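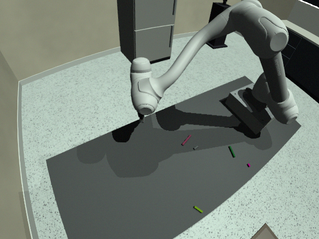 Marites Enriquez wrote back after the first lab that a simulated gripper trial only tells you which gripper the simulator likes. She has a point, and a good part of this session deals with it. If the friction in the model is wrong, it is wrong for every gripper you load, but it won't be wrong by the same amount for each of them. Flat pads suffer more from a low friction value than curved ones do. So the ranking can change when you move to the real arm, even if you have been careful.

Unit 5: Comparing grippers on small parts
Estham, robotics lab course
Notes by Annelore Bauerfeind

What you need before you start
The arm model, the kitchen room and the bench file from the shared folder. Your own notes from Unit 4, with the tool offset you measured. If you missed Unit 4, borrow the offset from your lab partner and say so in the report.

The task
Each pair compares two grippers on the same arm, in the same room, with the same parts on the bench. The first is the standard parallel gripper from Unit 4. The second is the Procházka one, which has longer fingers and a wider base. Both load from the same menu. The controller is Molia for everyone. Leave its gains alone.

The parts are small on purpose. On a mug or a box, almost any two-finger gripper will do well and you learn very little from the comparison. A thin stick lying flat is much harder. The fingers have to come down close to the surface without touching it, the closing line has to cross the stick at something near a right angle, and there is not much height to hold on to. Short round pieces are harder again, as they tend to roll when the first finger makes contact.

Colour matters too if you are using the camera to find the parts. Green, pink and red pieces separate well from the dark bench top. The grey ones do not, particularly where the arm's shadow lies over them. Do not change the colour of the grey parts to make detection easier. A missed detection is a result and it goes in the table.

What to keep fixed
Starting pose of the arm. Layout of the parts (use the seed printed on your sheet). Light position. Closing force. Approach height. Speed of descent.

What to change
The gripper, and the tool offset that goes with it. Last January two pairs forgot the second one. With longer fingers and the old offset, the arm drives the fingertips into the bench on every descent. The simulator lets this happen without an error message and you get a whole run of failures that say nothing about the gripper.

Planning the approach
Two approaches are allowed. In the first, the wrist stands upright and the gripper comes down from overhead. In the second, the wrist is laid over and the gripper comes in at a low angle. The overhead approach is easier to plan and keeps the forearm well out of the way. The low approach can reach a part that sits near another one, but the wrist housing on this arm is bulky and it is often the housing that hits the bench first. Watch the clearance under the housing as well as under the fingers.

Check the joint limits before running a batch. A pose that looks comfortable on screen can be very near the end of travel on the wrist, and the planner will then swing the whole arm the long way round to reach the next one.
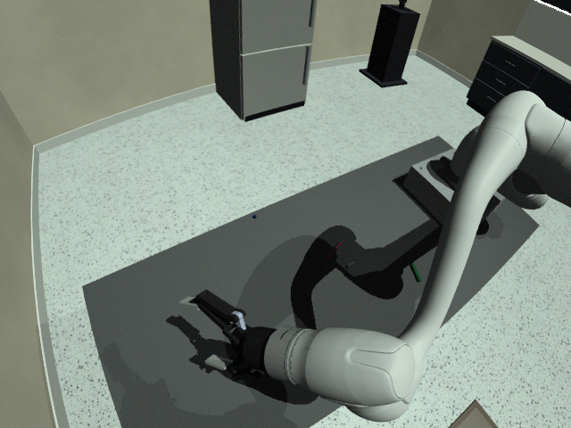

Fig. 2. Wrist laid over, fingers open, nothing in the grip.

Cameras
The room file has several camera positions. For the report, use one view for detection and a different view for judging the result by eye. The detection view should be the same for both grippers.

Shadows are the main trouble. The arm throws large dark shapes over the bench and they move as it moves. A detector that was tuned with the arm parked will often lose a dark part once the forearm is between it and the light. There are two ways of dealing with this. You can take the detection image with the arm in its starting pose and trust that the parts stay put, or you can detect again just before the descent. The first is faster. The second copes better with parts that have been knocked by an earlier attempt. Choose one, and use it for both grippers.

Switching shadows off altogether is possible in the render settings. Please don't. The lamps in the Drerkdale lab throw shadows as well, and your numbers have to mean something when you get there.

Recording attempts
One row per attempt. Columns: gripper, part, approach, detected (yes or no), contact (yes or no), lifted (yes or no), held at the end (yes or no), remarks. Fill in the remarks while you watch the replay. "Failed" is no use as a remark. "Left finger touched first, part rolled towards the base" is useful.

Keep these apart:
Missed: the fingers closed without touching the part.
Pushed: the fingers touched the part and moved it, but did not grip it.
Slipped: the part left the bench and fell before the arm stopped.
Collided: anything other than the part was touched first.

Worked figures from last year
The whole group logged 800 attempts across both grippers. Of these, 283 failed. When Precious Soriano went through the failures by type, 41 turned out to be slips and the rest happened before the part had left the bench. That is useful to know. Most of the class had spent their time adjusting closing force, which can only help with slips. The larger group of failures came from position: the tool offset, the detected centre of the part, or the angle of the closing line.

A fair comparison should therefore report failures by type for each gripper. A single success rate hides the difference between a gripper that grips badly and one that was sent to the wrong place.

Back to the point about friction
Run your full batch at the friction value in the file. Then repeat a short batch at a lower value and another at a higher one, with the same seed. If the same gripper comes out ahead in all three, say so. If the order changes, say that, and give the value where it changes as closely as you can. A comparison whose order changes is still a good report and will be marked as such. Lovely Ocampo's report from last year did exactly this for the overhead approach and is in the shared folder. Her second table is the one to look at.

Contact settings are a separate matter. Some of you will see a thin part jitter between the pads or sink slightly into one of them. This usually means the time step is too long. Halve it and try again. If you change the time step for one gripper you have to run the other again as well.

To hand in
The attempt table as a plain file. Two pages of text at most. One plot of failures by type for each gripper. A short paragraph on what you would check first on the real arm.

Reading for next time
Unit 6 handout, sections on calibration and hand-mounted cameras. Bring the measured tool offset for both grippers. Bláthnaid Kinsella takes the first hour and will want the offsets written on the board before she starts.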